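Progress note, Brerkstead-Tarkine Border Talks Project
To: Els Dierckx, grants desk
From: Valbona Georgiev
Thu 6 October

Els, short one, am between meetings. Full narrative with the budget lines follows when Hodžić has signed off the travel sheets.

Where we are: second round done, third round agreed in principle, venue still open.

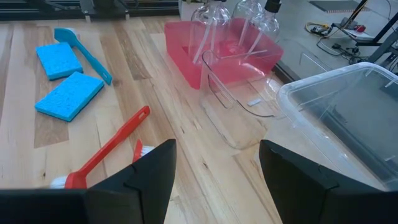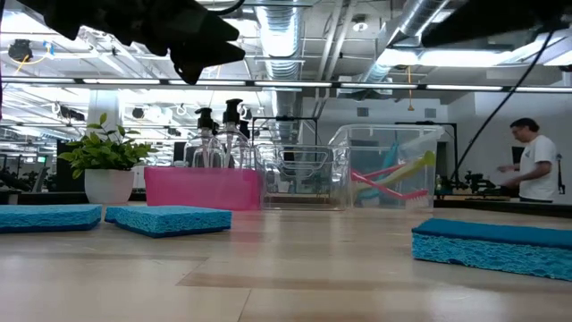 Blue sponges on the table.

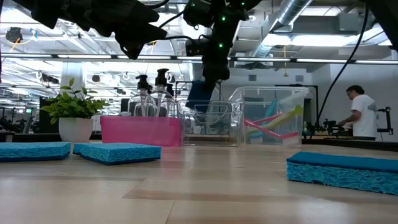 Are both sides still committed to the March meeting?
The Brerkstead side has confirmed in writing. The Tarkine side has confirmed by phone only, and wants the fishing permits item moved up the agenda before it sends a letter.

Second round. Two days, both delegations at full strength on day one, Tarkine one short on day two (flight). Opening statements long as usual. Real work happened in the afternoon session on crossing hours. Text agreed on 4 of the 13 open points:
- weekend opening at the lower bridge
- shared form for livestock papers
- phone line between the two customs posts
- notice period before any road closure

Rest is parked or half drafted. Permits is the hard one. Brerkstead wants a yearly quota, Tarkine wants no quota and joint patrols. Neither moved. Trorneck has offered to circulate a bridging paper, both sides said they would read it, no promises past that.

Public meetings. 103 people signed in at the Trorneck town hall session, more than we had chairs for. Mostly traders and bus drivers. Mood fair, some shouting over the old ferry money. Both mayors stayed to the end wich was good to see. Notes are typed up, translation half done.

Household survey. 620 forms back. Coding started Monday, we lost a day to a bad spreadsheet. First look says crossing hours matter more to people than permits do. Please dont quote that yet, the upland villages are not in.

Money. Underspent on travel, over on interpreters. Would like to move funds from one to the other, request form is with you already. Need an answer before we book anyone for round three. Same two interpreters if we can get them, both delegations asked for them by name.

Problems. Local elections on the Brerkstead side. Their lead negotiator may be out of a job by round three, deputy is briefed but has not sat at the table. Also the joint press line broke down after day two, each side put out its own statement and they did not match. Hodžić is drafting a new rule on that, one page.

Next:
Bridging paper out to both delegations
Written confirmation from Tarkine
Venue, Trorneck again unless the hall is taken
Survey tables to you in draft

Call me on the interpreter money if the form is missing anything.

Valbona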